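Pre-Publish Inspection Checklist for Channel Videos
Gratstead Learning Channel
Checked by: Yutong Liang
Second reader: Noelia Calvo
Date of check: June 8, 2018

Go through every item before a video is switched from Private to Public. Mark each one OK, FIX or N/A and write a comment if it is anything other than OK. A batch with an open FIX in Section 2 or Section 4 does not go out.

Section 1. Account access

1.1 Two-step sign-in is on for every manager of the channel.
FIX. On for Hala and Hugo, off for the shared Plondport login. Hala Masri is to turn it on or remove the login.

1.2 People who have left the project no longer have access.
OK. List compared with the staff page. One old editor account removed.

1.3 Recovery phone and email are current.
OK. The recovery email went to an old Gallardo address until last month. It now goes to the office inbox.

1.4 Third-party apps connected to the channel are known and still in use.
FIX. Two apps have upload permission. Stimia is the scheduler we use. The other is a caption tool from the trial and can be disconnected.
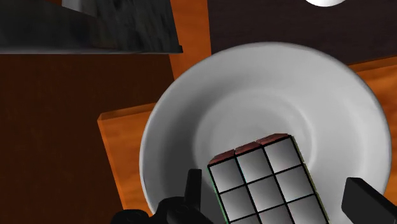 1.5 Passwords are stored in the password manager only.
OK. The text file on the edit machine has been deleted and the trash emptied.

Section 2. Upload and visibility

2.1 Processing has finished at all resolutions before the link is shared.
OK for this batch. In the last batch three links went out while only the low resolution was ready, and we had complaints about blurry text. Wait for the HD mark to show next to the title.

2.2 Visibility is set as planned (Private, Unlisted or Public).
FIX. The batch has 18 videos. 2 were set to Unlisted and will not show on the channel home page or in search. Hugo Segura asked why they were "missing" - they uploaded fine, the setting is wrong.

2.3 Scheduled times use the right time zone.
OK. Set for 1845 local. Stimia shows its times in UTC, so check the time on the channel itself.

2.4 Audience and age settings match the content.
OK.

2.5 Comments are set to hold for review.
OK. Blocked word list updated. It has 54 entries now. Please add to the shared list and not to your own copy.

Section 3. Playback

3.1 The video plays from start to end on a desktop browser.
OK. Watched in two browsers, signed out in both.

3.2 The video plays on a phone over mobile data.
OK. Slow start on the longest one, no stalls after that.

3.3 Sound is level between the intro and the main part.
FIX. The intro music is louder than the speech on lessons 4 and 7. Maite Mateos has the project files and will export them again. A new export means a new upload and a new link, so hold the newsletter until she is done.

3.4 No flashing of more than three times in a second.
OK. The title animation was the only thing to look at. It fades. 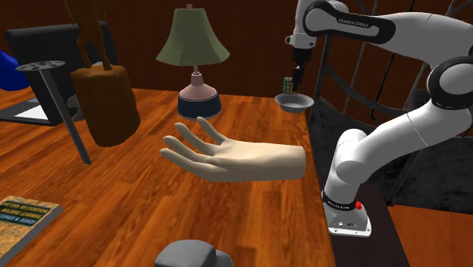 3.5 End screen links go to the right video.
OK, except lesson 9, which points back to itself. Corrected during the check.

3.6 Captions are present and have been read by a person.
FIX. Automatic captions only on lessons 11 and 12. Names are wrong in both. Noelia is going through them now.

Section 4. Privacy and rights

4.1 No private details on screen (email addresses, open tabs, order numbers, door codes).
FIX. Lesson 6 shows a browser tab with a mail subject line for a few seconds. Use the blur tool in the editor or trim it. Trimming is quicker, there is no speech over that part.

4.2 Written consent is on file for each person who can be recognized.
OK. Forms are in the consent folder, filed by last name.

4.3 Music and stock clips have a license that covers monetized use.
OK. Receipts saved. The free track in lesson 2 needs a credit line in the description - added.

4.4 No open copyright claims in the channel dashboard.
OK. The claim on the old trailer was released.
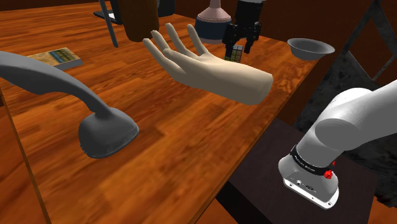

4.5 Links in the description open the page they say they open.
OK. One shortened link replaced with the full address.

Section 5. Backup

5.1 The original file is kept in two places.
OK. Office drive and the outside disk. The disk is getting full.

5.2 Titles, descriptions and tags are saved in the sheet.
FIX. Tags missing for lessons 13 to 18.

Open items
Hala: 1.1, 1.4
Hugo: 2.2
Maite: 3.3, 4.1
Noelia: 3.6
Yutong: 5.2

Send a note to Yutong when your item is closed. Sections 2 and 4 will be checked again before the batch is released.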